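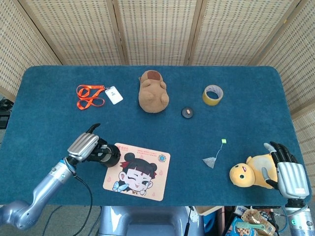

A plush capybara, a roll of packing tape and a tea bag on the carpeted table at Stevness Hall.

The lost property table is back in the foyer of Stevness Hall, and Sterthorpe residents have until the end of February to come and admit to what they left behind.

The hall took in 527 stray items last year, most of them drink bottles and single gloves. The organisers say this year's pile is smaller but has more personality. Among the first things put out were an orange lanyard with a white card holder, a yellow plush toy and a brown capybara, as well as a pyramid tea bag with its string and green tag still attached. The tea bag has not been claimed. It is understood to be under no pressure.

Larger items, including 31 umbrellas and a colourful assortment of casserole lids, are stacked in the Zelton Room next door. Anyone after an umbrella will be asked to describe it before going in - "black" is no longer accepted as a full answer.

Soft toys will be held for eight weeks longer than everything else, after last year's early clear-out brought a number of strongly worded notes, several in crayon. Whatever is left after that goes to the Setiawan Street op shop, which has asked politely for fewer gloves.

The foyer is open from 9 am until the library closes. Lanyards and cards can be collected from the front desk with some proof of name. Tea bags can be collected without any.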